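Is 4000 demos of household clutter worth anything if I picked the clutter?
Posted by Volleck, Mar 10, 2020

I'm collecting pick-and-place examples with hand-held grippers, no arm involved. The plan says 4000 recordings before we train. I have 249 and I'm already bored, and I suspect the model will learn my habits and my one brown table. A rose gets held by the petals every time because that's how I do it.

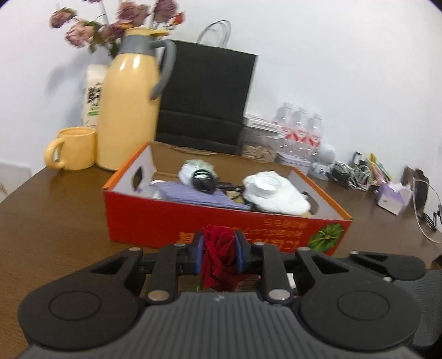 The cardboard box stays put between recordings too, and so does most of the stuff along the wall. My boss says volume will sort it out. I don't buy it. Has anyone seen a big count make up for a dull setup?

Jeko
No. We did 1111 on one table in November and it fell apart in the next room. Move the box, change the table, get somebody else to hold the grippers. Soft things like flowers and cloth are worth keeping — they're where ours failed most. And train on the 249 now. If it can't do anything at all, you want to know before you record the rest.

Wivero
more data always helps, just keep going

Yap
Depends what you're testing. Same table is fine if the robot will live at that table. I doubt yours will. I'd hold back 3 objects you never record and check against those, though even that won't tell you much if the background never changes.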